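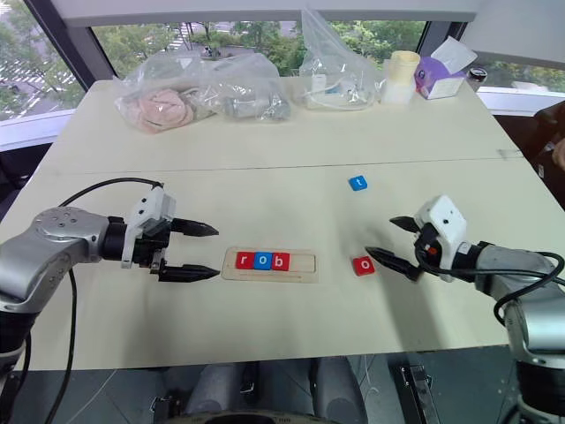 The two-arm bench at the Plevcombe shared workshop, with the lettering tray in place and two tiles still on the table.

The Plevcombe workshop's two-arm bench, known to members as Chege, has been under construction since April. Ilaria Santoro, who leads the build, met with the newsletter on March 11, 2020 to discuss its progress and the spelling exercise that now takes up most of its hours.

The exercise calls for each arm to pick up square letter tiles and seat them in a slotted wooden tray. "The word is 'robot', which was the members' choice," Santoro said. "I had asked for something shorter."

She described the slot as the most demanding part of the task. A tile that is turned even slightly will catch on the rim, and the early gripper fingers were too blunt to correct it. The present fingers taper to a point. "We went through three shapes before we settled," she said. "The first set is in a drawer, and I would prefer that it stay there."

Loose tiles are left at odd angles on purpose. According to Santoro, the program, named Ultometti, was dependable when tiles were squared to the table and poor when they were not. The group has logged 945 attempts to date and intends to reach 3,000 before changing the task.

Asked about cost, Santoro said that the cables had been the surprise. The workshop set aside $100 for them and spent $200, mainly on longer runs that would not pull at the wrist.

Work on the arm mounts continues. Members wishing to use the bench must first complete the Skusmont safety session, and bookings are made at the front desk.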